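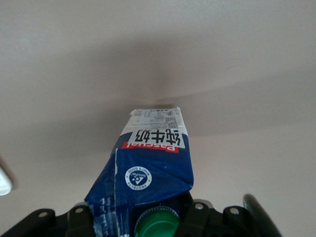

From: Setsuko Aoki
To: Yorath Valley gardeners list
Date: October 29, 2018
Subject: Re: Tomato seedlings in the cold frame

Hello Carys and everyone,

I am answering between your lines, I hope it is easy to read.

> We lost most of the early tomatoes again. I sowed in the
> same mix as last year and they came up well, then the stems
> went thin at the soil and fell over.

This sounds to me like damping off. I had the same trouble in my first spring at Sirovcombe, and it was very sad to look at in the morning. What helped me was to water from the tray and to pour out what is left after half an hour. I also open the lid of the frame every day, even when the weather is grey. Before, I kept it closed to be kind to the plants and it was the wrong kindness.

> Gwilym says the mix is too rich. Is he right?

Partly, I think. My seed mix is two parts sieved coir, one part coarse sand and one part old leaf mould, with no fertiliser until the first true leaves. Last season I sowed 90 seeds of Skisar in this mix and lost 7. The Haltska did worse, but that seed was already old when Khôi gave it to me, so I would not blame the mix.

> How warm do you keep them at night? The frame went down
> to 4 degrees last week.

Four is too cold for tomatoes of this size. I bring mine inside the laundry if the forecast is under 8, and I carry them out again after breakfast. It is boring work – but only for a few weeks. For germination I try to hold 18 degrees or a little more.

> Do you think it is too late to sow again?

No, not at all. In our valley you can still sow now and plant out when the soil is properly warm. Choose an early variety, the big late ones will not have time to colour. I have some Skisar seed left from June, when Killian sent me a packet, and I can post you enough for two trays. Please write to me off the list with your address.

One question from my side. Has anybody grown basil in the same frame with tomatoes? Mine always goes black at the edges of the leaves and I do not know if it is the cold or the water.

Kind regards,
Setsuko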